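Sorting Soft Goods with a Two-Finger Gripper: Are Household Chores Within Reach?
Temitope Etim, Skiltgate project report, 2024-01-15
2 comments | 70 shares
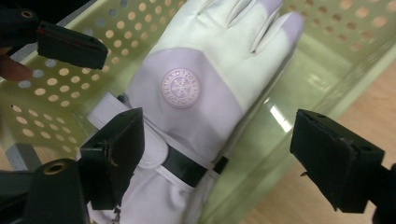 1. Aim
The project asked whether a parallel gripper can clear a basket of winter clothing without help. Gloves were chosen as the main item. They are soft, they fold under load, and parts such as the wrist strap and elastic band can catch on a finger pad.

2. Method
Grasps were recorded by hand with the gripper tool, then used to train the Mulance controller. The set held 198 demonstrations. Items were placed flat in a perforated green plastic basket and picked across the palm.

3. Results
The controller completed 70 of 198 test picks. Most failures were of two kinds: the pads closed above the fabric, or a finger met the basket wall first. Smooth fabric slipped more often than knit. Glare on the basket floor also upset the depth estimate - this was worse near the window.

4. Discussion
A person does this job quickly and without looking. The controller is not ready for unattended use at home or in a shop. Softer pads will be tried next.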